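The Sign Painter Who Made Me Redo My Website

I have been putting off my own website for as long as I've been writing about other people's. That's a confession I've made at plenty of dinners and never in print, so there you go. My portfolio page had a slider on it. It had a weather widget! It had a paragraph about my "passion for storytelling" that I wrote on a train and never read again.

Then I spent part of September with Kiyoshi Wada and Hideaki Shimada, who run a two-person branding studio called Okness above a bicycle shop, and by the time I got home I couldn't look at the thing.

You may not know the name Okness, but if you've bought tea or gotten your knives sharpened anywhere near the harbor, you've held their work. They do small businesses almost exclusively. Bakeries, a piano tuner, a ferry line with a single ferry. Wada started out painting signs, the real kind, on glass and wood with a brush, and he still does a few every year when a client asks nicely. Shimada came from the other end of things. He built booking systems for hotels for years and will tell you (at length, with diagrams on napkins) why every one of them was terrible.

They met over a typo. Wada had painted the front window of a noodle place called Sakai, a gorgeous job with gold leaf and a black shadow, and Shimada had built its website. The window said the place closed at nine. The website said ten. The owner, who closed whenever she felt like it, thought this was the funniest thing that had ever happened and invited them both in to argue about it. They argued until well past ten and split the bill.

"I thought he was very rude," Wada told me.

"I was hungry," Shimada said.

What came out of that argument is the way the two of them still work. Before they draw anything or write a line of code, they collect every place where a business says something about itself. I mean every place. The window, the receipt, the voicemail greeting, the sticker on the van, the email signature of the cousin who helps out at the holidays. They print it all and pin it to a long wall in the back room, and then they invite the client up to look at it with a cup of coffee.

I got to sit in on one of these. The client was Dornia, a family company that makes kitchen linens, mostly dish towels and aprons, and there were 200 sheets of paper on that wall. Two hundred! The company is four people and a dog. The mother, who founded it, walked along the whole length of the wall without saying a word, and then she walked back, and then she asked, very quietly, who had chosen the purple.

It was her. She'd chosen the purple in a hurry for a trade fair tent, and it had crept into everything afterward the way these things do. The tent was gone by the next spring but the purple had moved into the order forms, and from there to the website, and the daughter had assumed it was sacred and had been matching it carefully ever since.
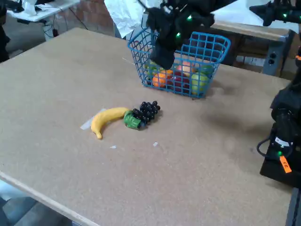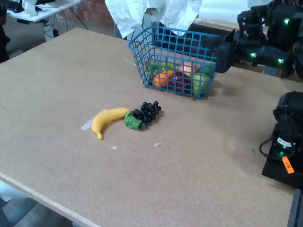
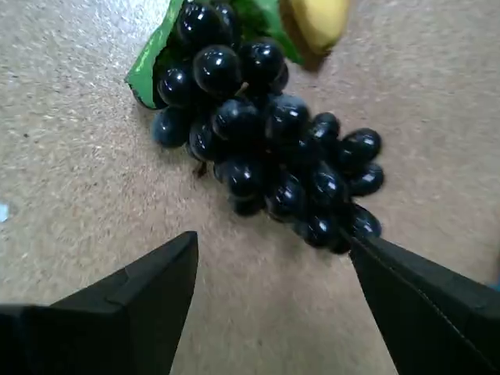

Hannelore Brisk

I asked Shimada whether clients get upset at the wall. He said a few do. One man took his sheets down, rolled them up and left, and then sent a very nice letter a month later asking if he could come back. Mostly they laugh. They find an old logo they'd forgotten, or a phone number that's been wrong for ages, and somebody starts telling the story of how it got there, and that story is what Wada is waiting for. He sits in the corner with a notebook and hardly looks up.

He doesn't use questionnaires. I've filled out a lot of branding questionnaires in my life and I've written about the people who send them, and I have never once known what to put for "If your company were an animal." Wada winced when I brought that one up. He says that if you ask people to describe their business, you get a description of somebody else's, usually a bigger one. If you ask them why the van is green, they'll talk for half an hour and you can't get a word in.

The Dornia van was green, by the way, for the dull reason that it came that way. But the story of buying it took us through a loan, a flooded workshop and a very stubborn uncle, and somewhere in the middle the mother said that they'd always sold towels "for people who do the dishes right away and people who don't." Wada's pencil went like mad. You can find that line on their homepage now, nearly word for word, in a plain dark type with lots of room above it. No purple anywhere.

The site itself has 4 pages. This was a fight. The old one had 13, counting a news section whose most recent news was the trade fair, and the son (he handles the orders and had built the old site himself, over a winter, so be kind) wanted to keep most of them. He had a point about some. Shops that buy wholesale need sizes and wash instructions and a price list, and they don't want to hear about the uncle. Shimada's answer was to put all the wholesale stuff on a single long page that loads fast and prints cleanly, because shop owners print things and stick them by the register. He'd called a bunch of them to ask. I love that he called them. I can't remember the last web developer I interviewed who mentioned using a phone.

For the behind-the-scenes part they use a tool called Zomosow, which I'd never heard of and which Shimada describes as "a filing cabinet with good manners." The family can change a price or swap a photo on their own, but they can't change the type or the colors or add a slider. I tried to get him to admit that this was a little bossy. He admitted it cheerfully. The old site had ended up with seven fonts, he said, and each of them had seemed like a good idea on the afternoon it went in.

Now, money. I always want to know about money in these stories and it's always left out, so I asked. Okness charges a flat fee, agreed on before the wall goes up, and they won't discuss it in print. What they would tell me is that they turn down anyone who wants only a logo. Wada feels strongly about it. A logo alone, he says, is like a painted sign delivered to your door with no wall to hang it on, and he spent enough of his twenties doing that. Shimada thinks they could stand to be a bit more flexible on the point, particularly in slow months. They've been having this disagreement for years and they had it again in front of me, quite happily, while one of them looked for the sugar.

The part that stuck with me most was the lettering. Wada drew the Dornia name by hand, with a brush, on cheap newsprint, over and over. He kept every sheet. There were 2000 of them by the end, he says, and I have seen the boxes so I'm inclined to believe him. The one they picked came from very early on, from the first morning, and I asked if it bothered him that all the work after it had been for nothing. He looked at me like I'd asked whether it bothered him to have eaten breakfast.

He showed me the winner next to a few of the late ones. The late ones were cleaner. The curve of the D was more even, the spacing was better, everything sat just so on the line. The early one had a slightly heavy foot on the R, where he'd paused to answer the phone. The mother picked it out of a stack in seconds. She said it looked like someone had been interrupted, and that she'd been interrupted every day of her working life.

The towels started shipping with the new label while I was still in town. It's small, stitched at one corner, dark thread on undyed cloth. The daughter told me she'd had one complaint so far, from a customer of long standing who missed the purple and wanted to know if there were any left. There were, a whole shelf of them, and she sold him the lot.

So I went home and printed out my own wall. It took up one side of the hallway. My bio turned up in five versions, and in two of them I live in a city I left ages ago. My business card says "writer and editor," my email says "editor and writer," and my voicemail just says my name in a tone that suggests I've been woken up. I left it all hanging for a week and made everyone who came over look at it. My sister took a pen to it, which I hadn't offered.

The slider's gone. The weather widget's gone too, though I did get an email from a reader who'd been using it. I'm down to one page with my name at the top, a list of things I've written and a way to reach me, and I'm still stuck on the sentence that goes in the middle. I called Wada to ask for help with it and he asked me why I'd had a weather widget in the first place. We were on the phone for forty minutes.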